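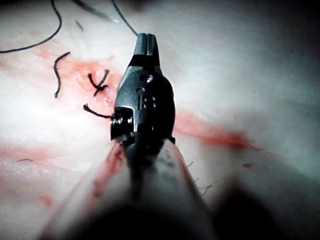

Section 9. Setting up the thread and needle tracker

Welcome to the fun part! By now Stomia is running, both arms are homed, and the controller is talking to the planner. In this section you turn on perception, and your suturing bench starts finding thread, needle and jaws by itself.

You need the wrist camera streams, the fixed camera stream, and a finished hand-eye calibration for each arm. Set aside an hour the first time. It goes much faster after that.

9.1 Load the tracker

1. Open the Perception tab and choose Tracker, then Load model.
2. Pick the model file that matches your suture color. The standard model is trained on black thread.
3. Wait for the status light to turn green. On the Flundport bench computer this takes roughly 110 seconds.
4. Press Show Overlay. Each strand the tracker finds is drawn in its own color, and watching them pop up is a real treat.

Note: Cut tails and tied knots count as thread too. Leave them in. The planner needs to know where the old stitches are so it can place the next one clear of them.
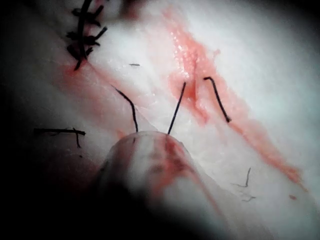
9.2 Separate live strands from tails

The tracker labels a strand "live" if it can follow it back to a jaw or a needle. Everything else is labeled "tail."

1. Set Minimum Live Length to 9 mm.
2. Jog the active arm slowly to the side and back. Live strands should keep their color the whole way.
3. If two strands swap colors where they cross, raise Crossing Memory one step and jog again.
4. Save the profile under a name you will recognize next week.

Caution: Never run Auto Pull while a strand is labeled "unknown." The arm may tighten on a finished stitch and tear the tissue.

9.3 Fit the needle arc

You don't have to see the whole needle. The fitter takes whatever part of the curve is in view and works out the rest from the needle size you enter, and it does this beautifully even when the point runs out of sight.

1. Enter the needle radius and arc from the packet.
2. Press Fit. A curve appears over the needle.
3. Check the fit score. Anything over 520 is good to go. The bench record so far is 559, so there's something to aim for!
4. If the score is low, lower Exposure until bright tissue no longer washes out, then press Fit again.

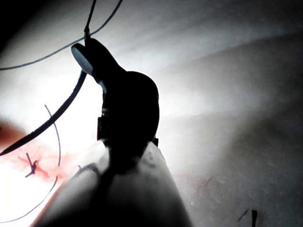
Mikkel Lund asks whether the fit has to be redone after every regrasp. It does, but you can let the software handle it: check Refit on Grasp and the fitter runs each time the jaws close.

9.4 Merge the camera views

A wrist view is sharp up close and easily blocked by its own tool. The fixed view shows both arms together. Merging them is where everything comes alive, and the handoffs get wonderfully smooth.

1. Choose Fusion, then Add Source, and add all the streams.
2. Set the fixed camera as the reference.
3. Bring both tools near the same stitch point and hold them still.
4. Press Align. The outlines from each stream should settle on top of one another.
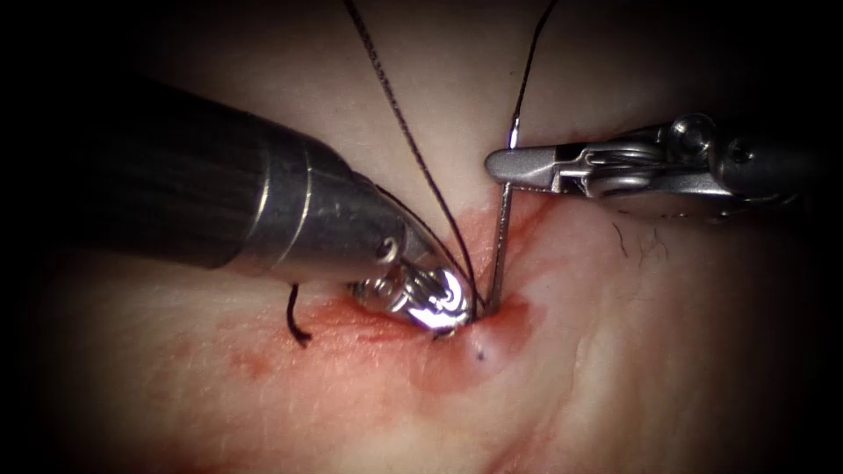
5. Turn on Keep-Out and set a small gap between the two wrists. The planner will slow both arms as they close in on each other.
6. Run one stitch in Step mode, with your hand on the stop pedal, and confirm each move before it happens.

Caution: Glare on polished metal can pull the jaw outline off target. If the outline jumps, stop, turn down the light, and align again. Don't try to tune it out with the filter settings.

Note: Log files from Step mode are stored with the profile. Send them to Yoon-hee Byun along with your tracker version if a strand keeps dropping out.

When the Step mode stitch finishes with no warnings, go on to Section 10, Planning a Running Stitch.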